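Givorcombe Storage Room Refit
Second progress report to the Etora fund
Prepared by Wenche Lie, Tue 5 June

Work covered

This report covers the refit of the storage room on the ground floor at Givorcombe, paid for under the small buildings grant. The first report dealt with clearing the room and checking the walls. The period since then has gone mostly to the tall cabinets, the lighting over them, and sorting what goes back on the shelves.

The cabinet bodies are in and fixed to the wall. The supplier, Indska, delivered them in two loads. The first load was complete. The second was short one side panel and had the wrong hinge plates, and it took 13 days to get both put right. Halvard Grønli used the time to level the bases, which needed more packing than the drawing showed. The floor drops toward the outside wall and we did not pick this up in the original survey.

The old shelving has been taken apart. The sound boards were cut down and kept for the lower compartments, and the rest went to the recycling center along with the broken brackets.

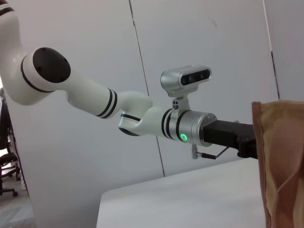
Givorcombe, ground floor, second reporting period.

Cabinet fronts

All the fronts are hung. Seven of them have needed adjusting. The main trouble is the gaps between neighboring panels, which came out uneven on the long wall. Halvard set the first run with spacers and the lines were good on the day, but when the doors were loaded and used for a week some of them dropped on the hinge side. He has been through the run once with a screwdriver and will go through it again when the correct hinge plates are on every door.

We discussed covering the wider gaps with a strip. Elsa Vik was against it, as the strip would catch on the next door and would have to come off whenever a hinge needed attention. I agree with her. The plan is to adjust first and look at strips only if a gap still bothers the people using the room.

The plain light finish was chosen because the cleaning staff asked for something that wipes down easily and shows dirt. They have tried the usual cleaner on a spare panel with no marks or dulling. The same spare has been put aside for repairs.

Lighting

The new ceiling fittings were connected in the second week. They give good light inside the upper compartments, where people used to bring a flashlight. They also throw a glare onto the fronts when you stand close and look up. Nicanor Xolalpa, our electrician, has suggested a diffuser cover, and we have asked for one to try before ordering more. The cost is small and can come out of the lighting line.

The switch is still beside the old doorway. It should move to the other side before the painting is finished, so that the wall only has to be filled once.
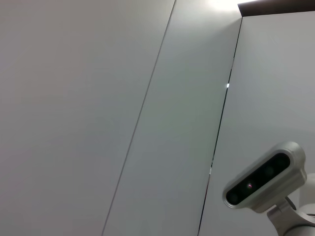
Adjusting the fronts has taken longer than the half day we allowed in the plan. Each door has to be set against the one beside it, and a change at one end of the run shows up at the other. We have now put two full days in the schedule for this. It does not affect the finish date, as the painting can go ahead on the opposite wall at the same time.

Contents and labeling

Elsa has drawn up a list of what will be stored and where. Heavy items go at the bottom and the things used every day go between waist and shoulder height. Spare linens and seasonal items go at the top. The list follows the Unnithan layout we used in the upstairs room, with the cleaning supplies moved to a compartment of their own that locks.

Labels will go on the inside of the doors. We tried them on the outside upstairs and they peeled off within a few months.

Spending

The budget for cabinets and fittings was $1073. Spending to date on that line is $978, which includes the hinges and fixings. Indska has agreed to replace the wrong hinge plates at no charge. The remaining $95 is held for the diffuser cover, filler and any strips. Nothing has been moved between budget lines in this period and we are not asking for more money.

Problems and changes

The sloping floor is the only thing that was not expected. The bases are level now, but the packing leaves an open space under the cabinets at the outside wall. Sølve Tangen has offered to cut a tapered plinth from the leftover boards. If the boards are too short we will buy one length of new material and report the cost next time.

The delay with the second delivery pushed back the painting. The painter was able to change his dates and there was no extra charge.

Next period

Fit the correct hinge plates and go through all the doors again.
Try the diffuser cover and decide whether to order more.
Move the light switch, fill the wall and finish painting.
Cut and fit the plinth.
Put the contents back according to Elsa's list and label the doors.

The final report is due in November. It will include the receipts and a note from the cleaning staff on how the room is working in daily use. Questions before then can be sent to me or to Halvard, who has the drawings and the delivery papers.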